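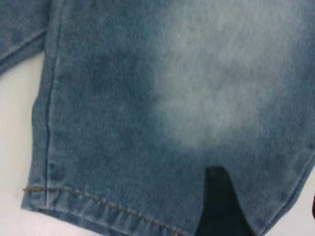

Rika wrote:
Whatever you do, don't iron over the faded parts with a hot dry iron. I did that to a stonewashed pair back in June and the leg came out with a shine I could never get rid of. Turn them inside out first, always, and go easy on the steam.

lernell220 (original poster)
Thank you, Rika, I hadn't even thought about ironing yet! For anybody just joining, I'm trying to work out how to fold and put away my light-wash jeans so they don't come out of the drawer with a hard line down the front. I have 5 pairs to find room for, the drawer is shallow, and my mother's way (in half, then in thirds, then pressed down with the flat of your hand as though they'd done something wrong) leaves creases that stay in all day long.

wirnitz
I'd skip folding and hang them by the hem. Clip the hems together, side seam to side seam, and let the weight of the waistband do the pulling. Mine have hung like that for years and they come out smooth as you please.

Fitzgerald3000
Have to disagree with you there, wirnitz – clips leave dents right above the hem, and on pale denim they show from across the room. I fold mine the old way, one leg over the other with the back pockets facing out, and then I roll them up loosely from the hem. A roll doesn't have one sharp edge to it, so you don't get the line. It does take up more of the drawer, I'll give you that.

lernell220
I tried the roll this morning, and I do like it, but I had trouble at the top end. Getting the legs to lie flat is easy enough, it's the seat that fights me. I smooth down one side and the other side bunches right up again. 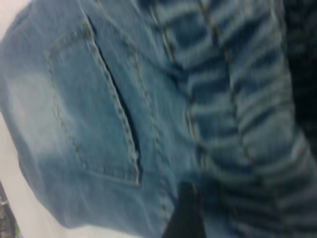 And then the pockets gape, and once they've been squashed in a drawer like that they stay gaped. I've been running my hand flat across each one before I start rolling and that seems to help a little, but I'd love to know if there's a better way. My sister-in-law tacks hers shut with a few stitches over the winter, and that's more sewing than I care to do for a pair of jeans I wear to the grocery store.

Rika
Oh, please don't sew them! Button the waist and do up the zipper first, then hold them by the belt loops and give them one good shake. The pockets mostly settle themselves.

wirnitz
Agree with Rika on the zipper. Still say hang them, though. A little scrap of felt under each clip and there's no dent.

Fitzgerald3000
Felt slips. Mine ended up on the closet floor twice.

lernell220
Well, I'll try it both ways – two pairs on clips with felt and the rest rolled, zippers up and a good shake first. The closet rod is pretty full already, so I need to move some coats tonight before I can start.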